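Can a Robot Do Your Chores Yet?
By Marisol Ambrose
Thursday, May 25, 2023

Last month a class at Wiltcombe wrote in to ask when they could stop unloading the dishwasher. The short answer is not this year. The longer answer takes a bit of explaining, so get comfortable.

First, some machines already do chores. A washing machine is a robot in a loose sense: it fills, turns, drains and spins without help. A robot vacuum steers itself around your lounge room. These machines work well for a simple reason. Each one has a single job, and the job stays nearly the same every time. The washing machine never has to find the clothes. You bring them.

Now think about opening a fridge and taking out the milk. You do it half asleep. For a machine, the job has to be cut into steps. Find the door. Find the handle. Work out which way the handle moves. Grip it hard enough to hold but gently enough not to bend anything. Pull along a curve, as the door swings on a hinge. Then find the milk, which someone has put behind the leftover pasta.

Every step can go wrong. If the hand is 10 millimetres too far to the left, it closes on air. Doors also differ. Some have long bars, some have levers, and some have only a groove along the edge. A person who has opened one kind can usually manage the next. A machine often can't.

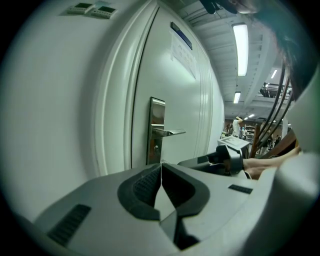

Engineers have two main ways to deal with this. The older way is to write rules: move the arm here, close the fingers, move the arm there. Rules suit a factory, where each part arrives in the same spot. They suit a kitchen very badly.

The newer way is to learn from examples. People do the chore many times, and sensors record where their hands went and what was nearby. A computer program then looks for patterns in the recordings. If it has studied 222 examples of a door being opened, it may cope with a door it has never met — or it may not. More examples help, especially if they come from different rooms with different handles and different light.

The hand itself matters too. Yours has four fingers and a thumb, and skin that feels pressure, heat and slipping. Many robot hands are grippers with two jaws that squeeze together. Soft or ribbed pads on the jaws help them hold on. Two jaws are fine for a cup. They are poor at buttons, shoelaces and the end of a roll of sticky tape.

Shops have the same trouble. Stacking shelves looks dull, but a single aisle holds boxes, bags, jars and tubs, and each must be picked up differently. A bag of rice changes shape when you lift it. A box of cereal doesn't, unless you crush it.

So where are we up to? Moving along a flat floor: good. Picking up a firm object in plain view: fairly good. Folding a towel: possible, often slow. Tidying a bedroom belonging to somebody aged 9: a long way off.

Try this at home. Put on oven mitts, close one eye and try to put a lid on a lunch box. Write down each step where you got stuck. Then swap with a partner and compare lists.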